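The Bucket and I

6 min read

I have become a person who carries a bucket down the driveway in a bathrobe. In September the town of Wumanis sent every house on our side of Howlader Creek a small green pail, a large green bin, and a refrigerator magnet with a smiling carrot on it, and I have been answering to the carrot ever since.

Some background, for those of you who live in places where garbage is still garbage. Wumanis has been sending its trash to a landfill two counties over for as long as I've lived here. The landfill raised its rates. The town council, which had ignored several decades of polite letters about methane, read exactly one invoice and discovered a deep love of the natural world. I don't mind. If the planet gets saved by people annoyed about a hauling contract, the planet will still be there in the morning.

The contract for food scraps went to an outfit called Bulico, and the bins are made by a company called Zurkum, whose name is molded into the lid in letters large enough to read from a passing plane. Mine has a latch that is supposed to be raccoon-proof. The raccoons on my street have had it open most nights. I found one sitting on it at 5 a.m. with the settled look of a man who has paid off his house.

My neighbor Dinesh Siddiqui went to the information night at the library, which I skipped on the grounds that I already knew what a banana peel was. This was a mistake. Dinesh came back with a handout, and the handout has two columns, and the second column is where marriages go to be tested. Coffee filters are fine. Tea bags are fine unless they're the silky kind. Paper towels are fine unless you've used cleaner on them. The little stickers on fruit are an outrage and must be removed by hand, each and every one, like ticks.

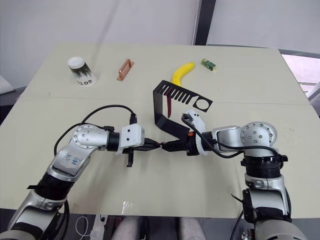 What happens to the scraps after the truck takes them?

They go to a composting yard outside town, where they're ground up with leaves and branches, piled in long rows, turned every so often, and left to rot on purpose. In the spring residents can pick up finished compost for free if they bring their own containers and a shovel.

The yard is worth a visit, if you have a strong stomach and no lunch plans. I went out with Ashraful Jayawardena, who runs the community garden behind the middle school and speaks about soil the way other people speak about their grandchildren. The rows steam in the morning. I had expected a smell along the lines of the pail, only more so, and it was closer to a wet forest with one bad shoe in it. Ashraful put his whole arm into a finished pile and came out beaming. I put in two fingers and said it was very nice.

He also gave me the numbers, which he had apparently been saving up for somebody. On our route, 82 percent of households put the bin out during the first month. Then came the hot stretch, the flies found out about it, and participation fell off a cliff. It has crept partway back. The yard would like everybody. The yard would also like people to stop putting in diapers, and I'd think that could be settled without a handout.

My own record is mixed. I was devout for the first few weeks. I rinsed the pail every night and I lectured a houseguest about an avocado pit. (They're allowed. They just take forever.) Then we went away for a long weekend and left the pail on the counter with half a melon in it, and when we got home it was 98 degrees outside and I'd guess somewhat more than that inside the melon. The pail spent a day on the back step thinking about what it had done. So did I.

After that I started keeping the scraps in the freezer, which is what Dinesh had told me to do in the first place, because it's on the handout. The freezer method works beautifully apart from the evening I nearly thawed a bag of onion ends for soup. 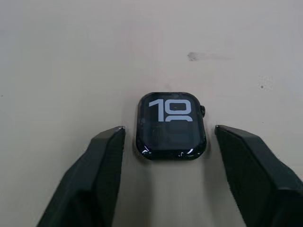
Watch case on the table, showing a 10.

The part I keep chewing on is what any of this is worth. I've read the grim articles. I know that my coffee grounds are a rounding error next to one cargo ship, and that there are people with private jets who have never in their lives peeled a sticker off a pear. My brother-in-law brings this up whenever he sees the pail. He has a point, and he also has a truck the size of a chapel, so I take the point under advisement.

But our kitchen trash is down to one bag, and some weeks the bag isn't full. I hadn't understood how much of what we threw out was food we had bought, admired, and let die in the crisper drawer. You can ignore that when it goes into a black bag. A clear look into the pail every night is harder to wave off. There was a whole head of celery in there last week. I've stopped buying celery, a vegetable I now realize I never liked.

The council votes soon on whether to extend the program across the creek. It would add 20 dollars a year to the bill, and judging from the town message board you'd think they were coming for the firstborn. One fellow wrote that he'd been throwing his scraps in the regular trash for 30 years and it had never done him any harm. I typed out a long reply about the shared air and our duties to one another, read it over, and went to bed instead. Then I got up again and sent a shorter one to the council, in favor, and mentioned the latch.

Ashraful says I can have a barrow of compost in April if I'll help spread his first. I have nothing to put it on, apart from a fern I've been meaning to apologize to. I said yes anyway. Bathrobe optional, he says, though the middle school would prefer otherwise.

Get new posts by email. No spam, and you can unsubscribe any time.

Last updated in September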